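Frequently Asked Questions

Hi, I'm Deirdre Buckley, and I run a little mail-order shop for secondhand cups, saucers and enamelware. I answer every email myself, but the same things keep coming up, so I finally sat down at the kitchen table and wrote them out. If yours isn't covered, write to me anyway!

Where does everything come from?

Mostly house clearances and country auctions, plus the odd box somebody drops off after their grandmother moves. I buy what I like. Last March I brought home 56 saucers with no cups at all (my husband still mentions it), and they sold out before the cups I'd bought to go with them.

Are your pieces perfect?

Some are, lots aren't. If I find a chip, a hairline crack or worn gilding, it goes in the listing with its own line. Tea stains I try to get out first. Enamel almost always has a nick somewhere, and I only mention those if they go through to the metal. 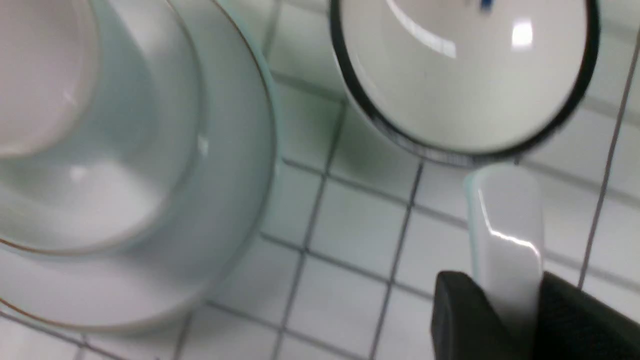 Can I put gold-trimmed china in the dishwasher?

Please wash it by hand, with warm water and ordinary dish soap. The trim on older pieces sits on top of the glaze and dishwasher detergent wears it off bit by bit. Keep it out of the microwave too — metal trim can spark.

What about enamel mugs?

They're tougher than they look, but don't drop them on a tile floor, and don't go at them with steel wool. Dry the rim well after washing so you don't get rust where the coating is thin. No microwave for these either!

How do you pack things?

Each cup gets wrapped by itself, handle padded first, and then the whole lot goes in a double box. I use the heavy cartons from Koech and fill the gaps with shredded paper. I've shipped more than 1,000 parcels this way. If yours does arrive broken, keep the pieces and the box, take a couple of pictures and email me within two weeks. I'll refund you or find you a replacement, whichever you like.

Will the color match what I see on my screen?

It should be close. White is the hardest, funnily enough, because old whites lean cream or blue or a tiny bit pink. If you're trying to match a set you already own, ask me and I'll take the piece over to the window and tell you what I think.

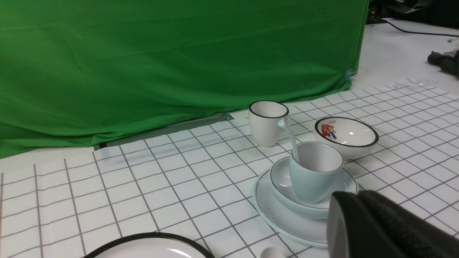 Green backdrop cloth, held with a small blue clip.

Do you buy from the public?

I do, when I have shelf space. Send me a few pictures and a rough idea of what you want for it. I can't take full dinner services any more, I just don't have the room.

Can you find me a missing piece?

I can try. Atieno Kioko keeps my wanted list, and she's much more patient than I am. Tell her the maker, the pattern name if you know it, and the width across the saucer. We had a customer wait two years for one Onico sugar bowl lid, so it can be slow.

Do you ship outside the US?

Only to Canada for now. Postage is worked out at checkout, and any duty is up to you.

When do orders go out?

I do one post office run, and it's in the morning. Order before 9 a.m. and I'll do my best to get it on that run. Otherwise it goes the next working day.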